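**Jernero home arm service: workshop notes**

Customers hiring the Jernero arm for small bench tasks are asked to clear a working area before the fitter arrives. The standard hire is £93.

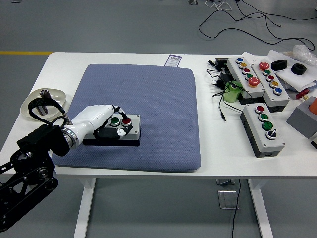
Padding protects both the bench and the item being handled. A folded blanket will serve if no pad is supplied. Small control boxes, such as the one with a green and a red button, should be set down on it singly. Spare leads are best coiled and tied.

Enquiries: Jade Lévesque, Hiltorcombe.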